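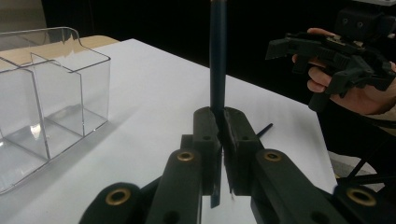 I have worked at Skalmont for seven years, most of that time in kitting. Kitting means putting the right small things into the right trays so that whoever is next on the line doesn't have to look for them. Pens, clips, labels, little bags of screws. It is dull work and I have always quite liked it.

Since November part of my week has gone on teaching. I pick things up and put them down with a pair of hand-held grippers, one in each hand, and the recordings go off to train the arms that will do the same job on line 2. A pen goes into a compartment of the clear organiser, comes out again, goes into another. Then the next item.

The first few days were slow. A pen is easy with fingers because you feel it start to roll. With the grippers you have to watch it instead, and close both sides evenly or it tips over. My wrists ached. Valentin Trummer, who runs the trials, told me to stop trying to be quick, as the arms would only learn my bad habits faster. After that I settled down. A session is 90 minutes, then a break, and we do two a day at most.

What has changed for the rest of us is mostly the timetable. Kitting used to be six people on earlies and four on lates. Now it is five and three, and the two who moved went to returns. One of them asked to go. The other didn't, and she still has her lunch with us and says returns is cold. Nobody has lost their job so far. The letter we had from Reisinger, who own the site, promises that until next spring and says nothing about after.

The pay is a sore point. Teaching counts as the same grade as kitting, although I would say it takes more concentration. I have asked for that to be looked at and been told it is with the Nuramley office, where the grading is done. Two of the others have asked as well.

People want to know if I mind training the thing that might replace me. Some days I do. On the whole I would sooner it learned from somebody who knows the trays than from a person who has never packed one. There are things I do without thinking, like turning all the pens the same way up, and I have had to explain why to people who had only seen the drawings.

The arms themselves are due to be moved over to line 2 next month, if the guarding is finished. I am down for the first week with them, on earlies, which means the ten to six bus again.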